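Suveck Table Setting Notes
README, version 3
Last updated 27/09/2019

What this is

A folder of pictures and short notes on small tableware set out on patterned cloths. It was put together to test a claim we keep hearing, mostly from the people behind the Gundwood styling guide: that a busy cloth ruins a plain bowl. I don't buy it, but I didn't want to argue from memory either.

What's in the folder

notes.txt has one entry per setting, 14 in all. cloths.txt lists the cloths by pattern. The pictures sit next to the notes and share their numbering. Settings 2 and 12 were entered twice in the first version and have been fixed.

On color and pattern

The Gundwood rule says printed characters and plaid should never share a table with strong color. Red bowls on a pale blue and white plaid with cartoon prints should then be a disaster. I find them easy to pick out, and the strawberries on the cloth give the red something to answer to. You may disagree. The notes leave room for that, and so far the disagreements are better written than the rule. 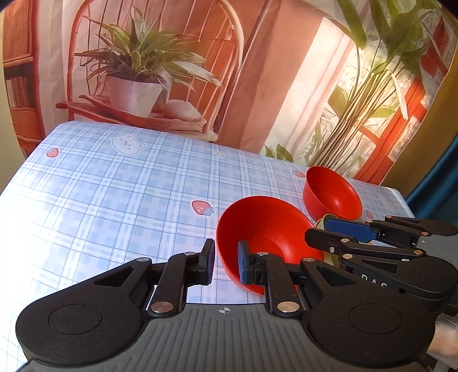

Size is a different matter. Nimri's old notes treat "small bowl" and "large bowl" as if everyone agreed where one stops and the other starts. We use the words only to compare pieces in the same setting. A small bowl in one entry could be the large one in another, so don't sort by that column and expect sense.

Known problems

Pale colors wash out under strong light, so don't match fabric or paint from these pictures. Materials are left blank unless someone had the packaging. The Brillier list fills those blanks with guesses, and I would not copy them over.

Whether any of this tells you how a table looks at dinner with food on it, I doubt.

Next update

October, if the missing cloth entries get written up.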